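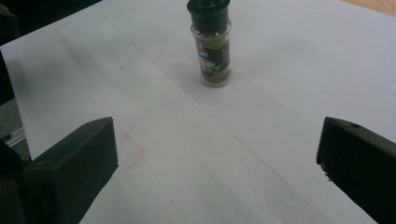
Engebretsen Ground Coriander, small glass jar
Reviewed by Victor Laizer
May 7, 2022

I bought this because the supermarket in Sorthorpe had run out of the cheap stuff in bags, and I was halfway through a recipe that wanted two teaspoons of it. That is how most people end up owning a jar of spice, I think. You go in needing two teaspoons and come out with enough coriander to see you into retirement.

Taste first. It's good. It smells like coriander when you open it, a little orange peel and a little sawdust, and it still smelled that way when I went back to it four weeks later. The Caltard one I had before it smelled like the cupboard. I used the Engebretsen in a lentil soup, on carrots, and in a batch of sausage patties that my brother-in-law described as "different," and in all of them I could tell it was there. The grind is a bit coarse for baking. I put it in a spice cake and got the occasional crunch, so run it through a sieve if you care what your guests think.

Now the jar, about which I have more opinions than a grown man should. It's real glass and has some weight to it, and it stands up in a drawer without falling on its neighbors. The black lid has ridges down the sides, and you will need them, because the first opening took me, a dish towel and some language. After that it turned easily. There's a shaker insert under the lid with holes that work fine over a pan and are useless for measuring. A quarter teaspoon won't fit through the neck unless you pry the insert out, and mine came out all at once - I found coriander behind the toaster for days.

The label is a dark green that looks handsome on the shelf and is murder in a dim cabinet. My oregano is in the same green. So is the cumin. I have now made one very strange pizza. A strip of masking tape on the lid fixed it, though I resent doing the company's work for them.

The store in Urcombe takes up to 10 percent off if you buy several, so I went back in April for the paprika and the turmeric. Same lid, same towel.

Four stars out of five. I'd give it the fifth if they sold a refill pouch, as I already have plenty of little glass jars and my wife has started to mention them.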